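4.3 Loading the Stop List for a Transit Line

The Retora wayfinding unit shows arriving passengers the exits, connections and nearby sights for each stop. Load the stop list before the unit is fixed to the platform wall.

1. Switch the unit on and wait for the Kostel start screen.
2. Open Setup, then Lines, and choose the line to be loaded.
3. Enter the first stop number. On the Pellbridge line the numbers run from 659 to 783.
4. Select Import. The unit holds up to 700 sight entries per line.

Note: Stops without a sight entry show exits and connections only. 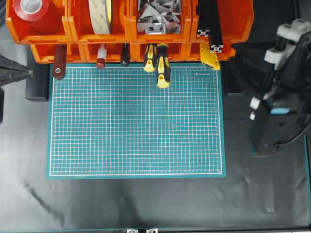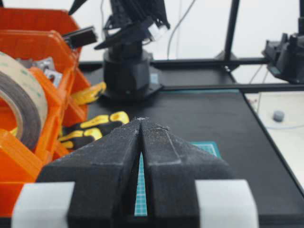

5. Assign each sight to the exit nearest its main gate. Robles Market, for example, has 124 stalls and two gates, so it needs an entry under both the east and the north exit. Enter walking times in whole minutes. Before printing the paper exit map for the wall, lay it on a cutting mat with a grid, like the teal one in both pictures, and check that the trim lines are square. Keep tape within reach in an orange bin of the same kind. Trim the map only after the exit letters have been checked against the screen.

Caution: Do not remove power during Import. A partial list will show wrong connections.

6. Set the weekend hours. Markets open only on Saturday must be marked Limited.
7. Press Save and wait for the tone.

If the tone does not sound, repeat from step 4. To copy the list to a second unit, see 4.4.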